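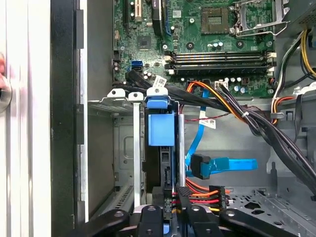

Ronley tempered glass screen protectors: your questions

Which phones do they fit?
Each protector is cut for one model only. Check the model number in your phone's settings before you order, as the name on the box can cover more than one size.

What comes in the pack?
2 glass protectors, a wet wipe, a dry cloth, dust stickers and a plastic fitting tray. The Wivero privacy version comes with one protector.

Will it work with my case?
It fits with most cases. Thick ones that wrap over the front can lift the edge — fit the case first and see how much of the screen it covers.
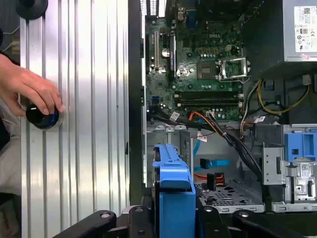

How do I get rid of bubbles?
Small ones usually go within a day. Push larger ones towards the nearest edge with the cloth. If there is a speck of dust underneath, lift that corner with a sticker and dab it out.

My fingerprint reader has stopped working. What should I do?
Delete your saved prints and add them again with the protector on. Readers under the screen may need a firmer press.

Can I take it off and use it again?
No. The glue picks up dust and the glass often cracks as it comes away.

How do I return one?
Unopened packs can come back within 100 days. Write your order number on the slip and quote item code 2991 for clear glass or 964 for privacy glass. Returns are handled by Alvar Myklebust at our Cevunar warehouse.

Page updated 7/4/26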